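Porano Players' Group: minutes of the February meeting

Date: February 24, 2018
Held at: the back room, Norneck Library
In the chair: Hjørdis Sæther
Present: 10 members. Apologies from two.

1. Minutes of the last meeting

Agreed with one correction. The puzzle in the lighthouse level is solved with the brass key and not the iron one, as several people had been keen to point out! Hjørdis has changed the copy in the folder.

2. Where everyone has got to in Porano

Such a good round of reports this time. Seven of us have now finished the main story, and the other three asked very nicely for no spoilers past the flooded chapel, so the talk about the ending was held over to item 7 and they were free to go and make tea.

The new chapter went down really well. People loved the ferry crossing, the fog that rolls in when you light the second beacon, and the fact that the innkeeper remembers what you said to her on the first night (even the rude answers). There was a long and very happy argument over whether the dog can be saved. Two members say yes, if you leave the gate open before the storm. One says she has tried it four times and he runs off regardless. To be tested again before the next meeting, with saves kept this time please.

The phone version still drains the battery and the map is hard to read on a small screen. Turning the shadows down to low helps a lot and hardly changes the look of it.

3. Javovham evening

We had 54 entries on the night, our best yet, and it was lovely to see so many people who had never played a co-op game before. The short rounds worked far better than the long ones we used last year. Agreed to keep them at 10 minutes and to let new players pick their side first.

The highest score was 77, by the pair from the Rønning club, on the harbour map of all places! Hjørdis will write to congratulate them and ask how they got past the second gate without the rope.

The sound in the room was poor. We need a longer lead for the speakers.

Action: Hjørdis to write to Rønning.
Action: everyone to look at home for a spare speaker lead.

4. Return match with Rønning

They have offered to host us in April, date to be settled. Everyone wants to go. They play Javovham with the old rules, so no swapping of tools between rounds, and we ought to get some practice in. It was agreed to give the first half of the next meeting over to this. The harbour map and the quarry map will certainly come up. The quarry is a joy with the old rules, much more sneaking about and far fewer explosions.

Travel by shared cars. A list for seats was passed round and is nearly full.

5. Game for the spring

Three were put forward: a farming game, a train-building one, and the original Javovham from before the remake. After a cheerful vote the train one won by six to four. It runs on quite old computers and there is a free first level, so please all have a go at it before we meet again and bring your best (or worst) station. 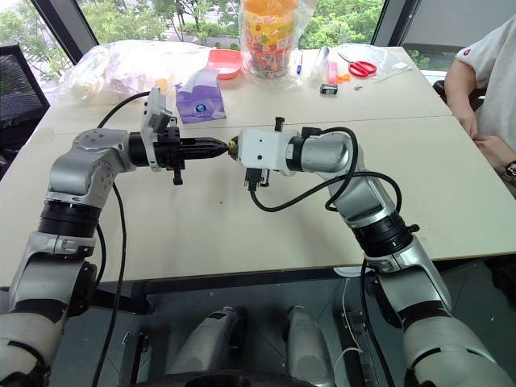

It was also asked whether we could play it as teams, with one person laying track and the other running the timetable. A great idea, and the game does allow it, though both players need the same version. Details to go round by email.

6. Any other business

The lending box is looking rather thin. If you have had a game since the autumn, please bring it back so the next person can enjoy it.

A beginner's sheet for Porano was suggested, one side of paper, no story secrets. Hjørdis has offered to draft it and would like everyone's favourite early tip.

7. The ending of Porano (finishers only)

Discussed at length and with much waving of arms. Not minuted, for the sake of the other three.

Next meeting: same room, doors open at 7. Bring practice scores for the quarry map.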